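首页 | 产品 | 下载 | 手册 | 支持 | 联系我们
打印本页 | 用电子邮件发送本页

Tutosix 仿真与规划套件 用户手册
第 4 章 腕部相机感知与抓取规划的首次设置

4.3 在仿真里把分格箱场景跑起来

如果您是从 4.2 节一路读过来的，那么控制服务应该已经在后台运行，Drateo 仿真器的窗口也已经打开了。请先别急着点“开始规划”。这一节我们慢慢来，把相机、分格箱模型和抓取规划器依次接好，头一回做的话，给自己留出一个安静的下午会比较从容。熟悉 Admasu 旧版规划器的朋友也请从第 1 步看起，有几个参数改了名字，凭记忆填很容易填错地方。

开始之前

请确认工程目录里有 scene、perception 和 planner 这三个文件夹。缺少任何一个，请回到 4.1 节重新生成工程，手工新建同名的空文件夹是不行的，启动器会照常启动，却什么都加载不到，很容易让人白白找上半天问题。

注意：本节全部在仿真中进行。请把实体机械臂的驱动保持在断开状态，控制面板右上角应显示“仅仿真”。

设置步骤

1. 在 Drateo 中选择“文件 > 打开场景”，载入 scene 文件夹里的 crate_bottles。首次载入要编译碰撞网格，进度条可能会在中途停住一阵子，请耐心等它走完，不要强行关闭窗口。

2. 打开“传感器”面板，把相机的父坐标系设为 wrist_link。从 Admasu 导入的老工程常常默认写成 base_link，这样机械臂一动，画面却留在原地，后面的位姿估计就全偏了。

3. 点击“同步时钟”。感知节点和仿真器必须使用同一个时间源，否则坐标变换会报“时间戳过旧”。如果您习惯用脚本启动，请在启动参数里加上 use_sim_time，并写在节点名称之后。

4. 在 perception 设置页中选择“俯视瓶盖”检测模板。这个模板以瓶盖的圆形轮廓作为主要线索，瓶身颜色只作参考，所以换了瓶子的配色以后，一般不用重新训练。

5. 将“最小可见轮廓比例”设为 37。数值调得太低，贴着画面边缘的半个瓶盖也会变成候选目标；调得太高，被隔板挡去一点的瓶盖又会漏掉。这个默认值是 Hamdia Mekonnen 在编写检测模板时定下的，建议您先照用，等整个流程跑通了再慢慢微调。

6. 切换到 planner 设置页，把“接近方向”设为“沿箱体竖直轴”，再将“隔板安全余量”设为 4 毫米。余量的单位跟随工程设置，如果您的工程以米为单位，请换算之后再填，这个地方我们收到的来信特别多。

7. 把“每个目标的候选抓取数”设为 8。电脑配置较低时可以减为 2，规划会快不少，只是遇到靠近箱壁的瓶子时，找不到可行解的机会也会大一些。

8. 在“运动”面板中选择预设位姿“箱体上方观察”，点击“执行”。等状态栏显示“已到位”，再打开“腕部相机”预览窗口。

检查相机视野

预览窗口打开以后，请花一点时间看看画面，再往下做。箱体相对画面有些倾斜没有关系，规划器会根据箱沿自行估计朝向；有的瓶子只露出一部分也不要紧，超出视野的会留到下一个观察位姿再处理。真正要紧的是，瓶盖要和瓶身分得开，隔板的上沿要清楚，夹爪的指尖也应当出现在画面下缘。

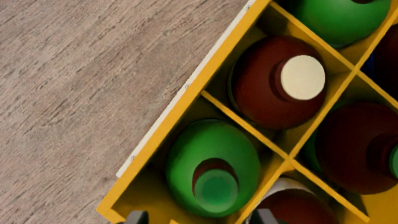 图 4-6 “箱体上方观察”位姿下的腕部相机画面：黄色分格箱与瓶子，下缘可见两个深灰色指尖。

9. 勾选“叠加检测结果”。每个通过筛选的瓶盖上会出现一个圆环，请对照画面看看圆环是否套在瓶盖上。如果它偏到了瓶肩，多半是相机内参没有跟着分辨率一起更新，点击“重新读取内参”即可。

10. 勾选“屏蔽夹爪区域”，让遮罩完全盖住两个指尖。漏掉这一步时，规划器会把指尖的点云当成障碍物，然后很固执地告诉您“起始状态处于碰撞中”。

11. 点击“仅规划”，在时间轴上拖动滑块，把整条轨迹从头到尾看一遍，特别留意手指下降到隔板之间的那一段。满意以后再点击“在仿真中执行”。

小心：更换箱体模型后，请务必重新做第 6 步和第 10 步。旧的安全余量和遮罩不会自动失效，软件也不会为此弹出提醒。

说明：箱内较深的格子里阴影偏重，深色瓶身与格底可能不易区分。遇到这种情况，请到“渲染 > 光照”中提高环境光，尽量不要去动检测阈值。若要模拟光线较差的现场，可另存一份场景文件，在副本里修改。

保存设置

12. 选择“工程 > 保存为配置”，起一个您日后认得出来的名字。配置文件里会包含相机、检测和规划三部分的参数，但不包含场景本身，拷给同事时请记得把 scene 文件夹一并带上。需要接入 Nollex 任务调度器的用户，请继续阅读 4.4 节。

本节最后更新：05/05/2019

相关内容
4.2 启动控制服务与仿真器
4.4 将规划器接入 Nollex 任务调度器
5.1 手眼标定与相机内参
附录 B 从 Admasu 工程导入时的参数对照表
常见问题：起始状态处于碰撞中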